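**Whitlock, March** – Students in the Erach Robotics Club at Whitlock Technical High School have opened their spring build season with a project that starts a long way from any robot. Before their machine learns to work on a window, the students want to understand how people do it, one pair of hands at a time.

The project is called Rirnska, and it is the club's entry in the Household Skills division of the Vellness Student Robotics Challenge. The division asks high school teams to build a robot arm that can carry out small repair and upkeep jobs on parts of a house that were never designed with robots in mind. Teams get a list of tasks in advance, but they don't get to see the test stations until they arrive. Old windows, odd corners and narrow ledges are all fair game, and the students couldn't be happier about that!

This year 31 students are taking part, from first-year members who had never stripped a wire to seniors who have been with the club all four years. They work in small crews – mechanical, electrical, software and what the club calls the "hands crew," which records everyday jobs from the point of view of the person doing them. The software crew then goes through the recordings and marks each grip, turn and pause, so the builders know what the arm will have to reach and hold.

The hands crew has collected 177 recordings so far, nearly all of them made in ordinary homes. Latches, hinges, shelves, sills and window rails all appear on the list. Some jobs take a few seconds. Others have kept the students talking for a whole meeting, especially the ones where a person switches hands halfway through without thinking about it.

"We thought the hard part would be the motors," the club said in its March progress report. "Then we watched how much two hands do just to keep a tool steady at an angle, and we redrew the wrist that same evening. It was one of the best meetings we've had."

The window tasks have become a club favorite. Bars, raised trim and a deep recess leave little elbow room, and a gripper that does well on an open bench can get stuck fast in a space like that. The current wrist design is the third, and it is shorter than the first two.

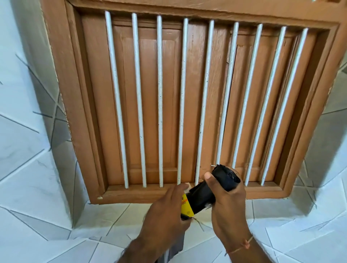
*Window work for the Rirnska project: both hands on the tool, just below a brown wooden frame with nine white bars.*

The club meets in the old machine shop on the school's ground floor, part of the original building from 1904. Its tall windows will serve as practice stations once the arm is ready to leave the bench, which the students hope will be before the end of the semester.

Families and neighbors are welcome at the club's open shop evening in April, starting at 6:30 p.m. Visitors can try the practice gripper, watch a few of the recordings and talk with each crew. Students from any grade can still join the project, and no experience is needed.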